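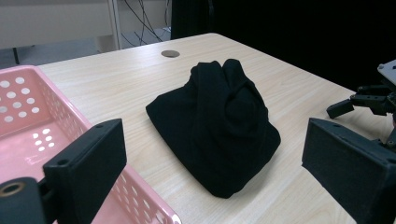 Photo: Seresero House Media Office. May be reproduced with credit.

Laundry and Linen at Seresero House: Gallery

Seresero House provides residential accommodation for 90 students and visiting trainees in four connected buildings. Laundry for the residence is handled on site, in a ground-floor service room that was refitted in February and is now shared by the household staff and by residents who wash their own clothing. This page records the work of that room, with notes on the practices followed there. It forms part of the House Life series, which also covers the kitchens, the reading rooms and the garden.

The gallery opens with the sorting stage. Further pictures will be added as the other stages of the work are photographed. The notes for those stages are published now so that new residents may consult them at the start of term.

1. Sorting and folding

Black cloth on the sorting table, next to a pink plastic basket. The table has a pale top with a faint wood grain, and the basket has rows of small round holes in its walls.

Dark items are kept apart from light ones at every stage, from collection to return. Residents are asked to do the same when they use the room in the evening.

About the table

The sorting table was supplied by Duritz, the firm that fitted the shelving and counters throughout the service room. A light surface was requested for it. Lint, loose threads and small objects left in pockets show up readily against a pale top, and dark garments in particular can be checked at a glance before they are put away.

The table is to be wiped with a damp cloth before each session and left clear at the end of it. Irons, hot trays and drinks are not permitted on the surface at any time. Ironing is done on the boards along the window wall.

About the baskets

Baskets are issued one to a floor and are stored on the lower shelf when they are not in use. Perforated baskets are preferred to solid ones, as air can pass through the contents while they wait to be folded. Wet items should nevertheless be moved to the drying room without delay -- a basket is meant for carrying and short holding only.

A basket that has cracked or has a sharp rim should be handed in at the service desk, where it will be exchanged. Residents should not take a basket assigned to another floor, even for a short time.

2. Collection

Household linen is collected from the landings at 7 a.m. Each bag carries a cloth tag with the floor and corridor marked on it, and the tag stays with the load until the linen is returned. Personal clothing left in a linen bag is set aside at the service desk and may be claimed there.

In the course of a full term the room handles 900 bed sheets, together with pillowcases, towels and table linen from the dining hall. The figure does not include residents' own clothing, for which no record is kept.

3. Washing

Detergent is supplied by Okafor and is measured out by the household staff for all house linen. Residents may use their own products, provided that these are unscented. The request was made by residents with sensitivities and was adopted for the whole building.

New dark garments should be washed separately the first time. Staff cannot accept responsibility for color transfer in loads that residents have mixed themselves.

4. Drying

The drying room is reached through the door beside the sinks. Lines are numbered, and each floor has the use of its own. Knitted items are dried flat on the racks, reshaped by hand while damp and turned once. Heavy sweaters often need a second day and may be left in place overnight if a name tag is attached.

The tumble dryers are reserved for towels and bedding until noon. After that hour they are open to all residents.

5. Folding in practice

House linen is folded to a single standard so that stacks will sit evenly on the shelves of the landing closets. Sheets are folded in half lengthwise, then in half again, and brought down to the width of the shelf. Pillowcases are folded in thirds. Towels are stacked with the fold facing outward.

No standard applies to personal clothing. A short printed guide is available at the service desk for residents who would like one. It covers shirts, T-shirts, sweaters and trousers, and was prepared with the Erar Textile Workshop, which also leads the mending sessions held in the service room each term. Places at these sessions are limited to six, and a sign-up sheet is posted on the notice board beside the door.

6. Return and storage

Folded linen is returned to the landing closets by late afternoon. Closets are arranged with sheets on the upper shelves, towels at middle height and spare blankets below. Residents may take clean linen as needed and should close the closet door afterward -- open doors block the corridor and obstruct the fire route.

Unclaimed clothing is held until the end of term. Items in good condition are then washed again, folded and placed on the exchange rail in the entrance hall, where any resident may take them.

Use of the room

The service room is open to residents from 5 p.m. to 10 p.m. Earlier hours are kept for household work. Residents are asked to:

- clear the sorting table before leaving
- empty the lint filters after each dryer load
- return baskets to the lower shelf
- report leaks and faults to the service desk

Tours of the service room are included in the welcome program for new residents, following the tour of the kitchens.

Reproduction

Pictures in the House Life series may be reproduced for educational and noncommercial purposes with the credit given at the head of the page. Requests for larger files should be addressed to the Seresero House Media Office and should give the title of the gallery and the number of the picture.

Next gallery: The Kitchens
Previous gallery: The Reading Rooms
Back to House Life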